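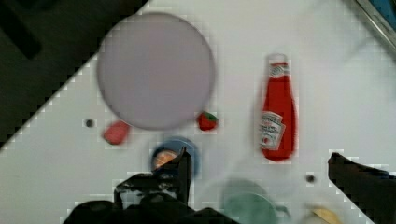

Toy strawberry, plate and ketchup bottle on the white table.

Play food and lost parts: what should a toy library charge?
Posted by Grikville Toy Library

Our toy library has 500 items on its shelves and serves families in Grikville and the surrounding villages. We are reviewing our lending rules before they are reprinted in July. At present a member who returns a set with a part missing pays a fixed charge, whatever the part may be. Several members consider this unfair where the set is play food, as small parts are easily mislaid and a kitchen set is still quite usable without one of them. We would be grateful to hear how other libraries deal with this matter, and whether a deposit has been found to work better than a charge.

Gounder Family Centre

We gave up charges for single parts 4 years ago. Members now pay a deposit on joining, and this is returned in full when they leave, less the cost of any set that can no longer be lent.
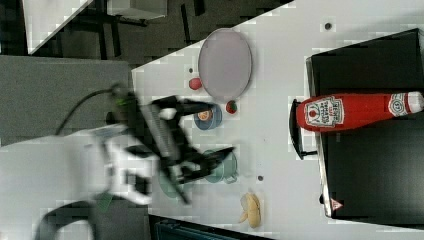 The deposit should be set low enough that it does not turn families away. We also allow a missing part to be handed in at any later visit without penalty, and a good many do come back in this way. Each bag carries a printed list of its contents, which the member signs on borrowing and our staff check on return. Disputes have been few - most arose from lists that had not been kept up to date.

toybox_curkau

just keep a spares box. ours in Curkau came out of broken sets and it covers most things. Don't bother with deposits, too much paperwork

Doltik Lending Service

Our service holds 3,000 items across 13 branches, and a single rule for all of them proved unworkable. We now place stock in two groups. Puzzles and board games, which are of little use when incomplete, carry a charge for each lost part. Play food, pans and utensils carry none, unless the main item in the set is missing. 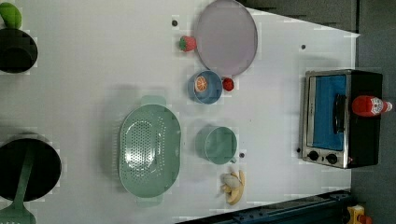

Play kitchen items, including a black frying pan and a green slotted spatula.

The rule should be stated on the joining form and displayed at the desk. We would also advise that the group be printed on the label of each bag, so that members know the position before they borrow.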